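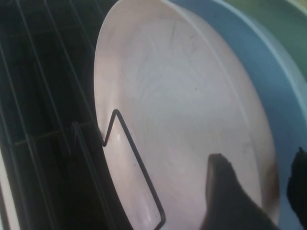 Plato de plástico rosa pálido, con rayas finas y una mancha marrón cerca del borde.

¿Cómo quito las manchas y las rayas oscuras de una vajilla de plástico?

Publicado en Cocina y limpieza
Visto 3417 veces

Hola a todos. Tengo una vajilla de plástico duro de la marca Widunetti, comprada hace varios años para el camping y que ahora usamos a diario. Los platos de color claro se han ido llenando de marcas y algunos tienen zonas tostadas que no salen con lavavajillas normal. He probado con estropajo verde y creo que ha sido peor, porque ahora el fondo está mate.

Debajo del plato no pone de qué plástico es, solo un número de modelo, el 114. No sé si puedo usar lejía ni en qué cantidad. Tampoco quiero gastarme mucho, un juego nuevo me cuesta 30 euros en la tienda de aquí. ¿Merece la pena intentarlo o los cambio? Los usa también mi hija pequeña, así que me interesa que queden bien aclarados.

Gracias de antemano.

Brirnico

Son dos problemas distintos. Las manchas de café, tomate o curry se pueden quitar o al menos aclarar. Las rayas del cuchillo no, porque el material está cortado. Lo que sí pasa muchas veces es que la raya está sucia por dentro y por eso se ve oscura; al limpiarla se nota bastante menos.

Yo lo hago así. Mezclo bicarbonato con un poco de agua hasta que queda una pasta espesa, la extiendo sobre la mancha y la dejo media hora. Luego froto con un paño de microfibra, en círculos y sin apretar. Aclaro con agua templada. Si la mancha es de tomate, lavo antes con jabón y agua caliente para quitar la grasa, y después dejo el plato unas horas al sol detrás de la ventana.

El estropajo verde guárdalo para las sartenes de hierro. En el plástico levanta el brillo y a partir de ahí todo se agarra más.

Sobre la lejía: sin saber qué plástico es yo no la usaría. Si fuera melamina la puede dejar amarillenta. Hay pastillas de percarbonato para termos y tazas que van mejor. Disuelve una en un barreño de agua templada, deja los platos dentro una hora y aclara dos veces. No la mezcles con vinagre ni con otros limpiadores.

Y mira si las zonas tostadas son de verdad manchas. Si el plato ha estado en el microondas o apoyado en una olla caliente puede ser quemado. Pasa la uña por encima: si está áspero o abombado, no va a salir con nada.

Xiong

Limón y sal. A mí me funcionó con los táper.

Lenov

Yo los cambiaría. Cuando el plástico está muy rayado se queda comida en los surcos y cuesta limpiarlo bien, y más si come ahí una niña. Los que estén menos tocados déjalos para el camping o como base de macetas, que es lo que hice yo con los míos.

Si compras otros, elige los que digan que son aptos para lavavajillas y no cortes carne encima. Los de loza sencilla tampoco son caros, aunque pesan más: un plato llano mío tiene 300 gramos y para un niño pequeño es bastante. El bicarbonato que te han dicho está bien, pero no esperes que recuperen el brillo.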